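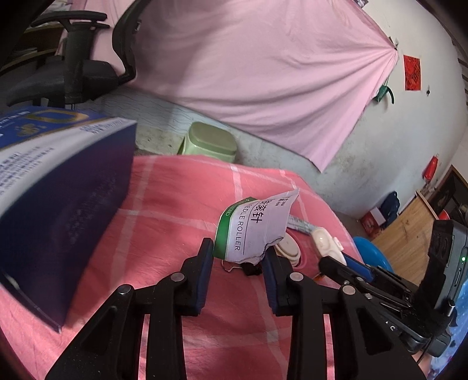
Parkine Household Sorting Group
Minutes of the meeting held at Rarkorthorpe on 2/6/22

Chair: Jyoti Srivastava
Apologies: Clistbridge branch

1. Minutes of the previous meeting
The April minutes were agreed with one correction. Under item 3, "card" should read "card and paper".

2. Bedroom sorting
The group reviewed the clearing of small items and old packaging from the bed. Torn packaging, including the panel marked NEEDLE ROLLER, is to be treated as waste. Tools are to be set aside before any packaging is handled; this covers the blue-handled tool with plier-like jaws. Binder clips go to stationery. Corded items stay with their cords.

Moffat asked whether printed boxes should be kept for storage. Agreed that a box is kept if it closes and has a use named for it on the day. Otherwise it is flattened.

3. Packets
There was some discussion of glossy packets. Clistbridge had written in to ask that they go in with plain card. The chair noted that coated card and plain card are collected separately under the present arrangement — the two should not be mixed until the contractor replies. Packets are to be opened and checked before disposal.
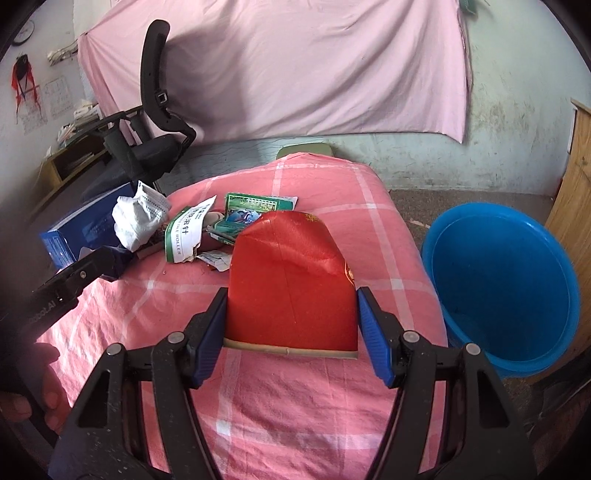 Item 3: red packet, with torn packaging on the checked cloth.

4. Bed coverings
Agreed that the cloth stays on during sorting and is shaken out afterwards. A proposal to buy a separate sorting sheet was not carried.

5. Supplies
Stock stands at 159 sacks. An order for a further 100 was approved. Labels are down to 20 and will be reordered with the sacks. Moffat to confirm the delivery address.

6. Actions
JS to write to the contractor about coated card.
Moffat to place the order under item 5.
Clistbridge to return the spare label printer.

7. Any other business
The wording of the sorting sheet was raised again. Section 5 still refers to the old collection point. Held over to the next meeting.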